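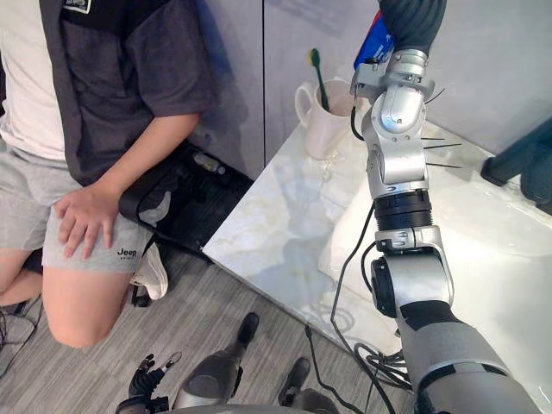
The Clondendale municipal election was held in August to fill the mayor's office and 7 council seats. Consuelo Contreras, the sitting mayor, was declared the winner over Alfredo Belmonte by 30 votes. Her supporters called the result a mandate, a generous reading of a race in which only 1,479 ballots were counted.

Belmonte ran on a promise to reopen the Skitumdale road within three months. He never published a cost estimate. Contreras claimed credit for lower water rates, although the cut had been approved before she took office.
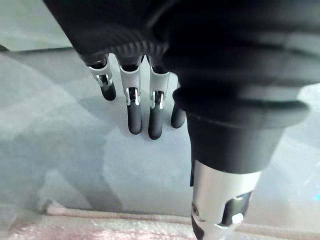 The count in the Wurkton precinct was finished after midnight, and Belmonte asked for a recount there. It left the totals unchanged. Claims of missing ballots have circulated locally ever since, but no source for them has been identified. Turnout figures given by the two campaigns do not agree.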